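Old Office Computers Find a Second Home at the Thongsuk Repair Room
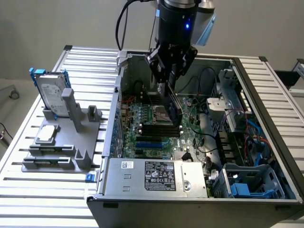 A desktop tower lies open on the work table, with its memory slots, blue expansion slots and power supply in view.

Monday, July 15, 2024

If you have an old desktop tower sitting under a desk or behind the winter coats, the good people at the Thongsuk repair room would very much like to hear from you before you carry it out to the curb. The long room above the Cultora print shop opened its doors in February with a couple of tables, a box of borrowed screwdrivers and a lot of good will, and it has since become one of the busier corners of the neighborhood, especially in the late afternoon when the schools let out and the kettle goes on.

The idea is a simple one. Computers that offices and families no longer want are brought in, opened up, cleaned, tested and, where there is still some life in them, sent back out to households that need one for homework, job applications or keeping in touch with relatives far away. So far 300 machines have gone out the door, and the hope is to reach 800 by this time next year (a big jump, everyone agrees, but the waiting list is long and the shelves are filling up nicely).

Thanakorn Kaewmanee, who started the room after years of fixing machines for an insurance office, is a great believer in the older metal cases. They are heavy, he admits, and not much to look at from the outside, but lay one on its side with the panel off and you can get at nearly everything.

"People think it's all finished inside these things," he told us over a cup of very strong tea. "Then you open it up and there's the board, the memory slots, the drive cage, the power supply, all laid out like a map. Half of what comes in here needs a good cleaning and one new part, and the owner had given up on it three years ago!"

The most common complaint on the paper tags that come in with the towers is "won't turn on," followed closely by "too slow." The first often comes down to a tired power supply or a cable that has worked its way out of place, and the second can usually be helped a good deal with more memory. Kaewmanee likes newcomers to learn the power supply label early on, and he has them read it out loud before they order or swap anything. It gets a few giggles the first time, but they do remember it.

Nothing is plugged in while a case is open and the cables are being sorted, and that rule is written up on the wall in letters you could read from across the street. Old drives are taken out of every machine on the day it arrives and wiped on a separate bench, and donors can ask for theirs back if they would feel better keeping it at home in a drawer. Plenty do, and the team is perfectly happy about that.

Machines that can't be saved are taken down to parts. Memory, heatsinks, drive bays and good lengths of cable go into labeled bins, and the bare cases are passed along to Orimar, the scrap metal dealer by the canal, who pays a modest price per load. The money goes toward new thermal paste and batteries for the boards, and now and then a tray of sweet buns from the bakery on the corner, which did seem to be going down very well on the afternoon we dropped by.

There is good news on the money side, too. The Drusora Fund has promised a grant of $1000 for tools and better lighting over the tables, and a second weekly evening class in basic repair will begin once the lamps are up. The classes run for 2 hours, cost nothing, and need no experience at all. Bring an apron or an old shirt if you mind the dust, and there is plenty of dust.

Towers of any age are welcome, working or not, along with keyboards, mice and power cords. The room can't take the big old glass monitors, printers or anything with a swollen battery, and the city recycling depot is the right place for those. If your tower is too heavy for the stairs, ring the bell beside the print shop door and somebody will come down and give you a hand with it.

The Thongsuk repair room is open weekday afternoons from three until seven, and donations can also be left at the Cultora counter during shop hours. Please tape a note to the case with your name, a phone number and whatever you know about what went wrong.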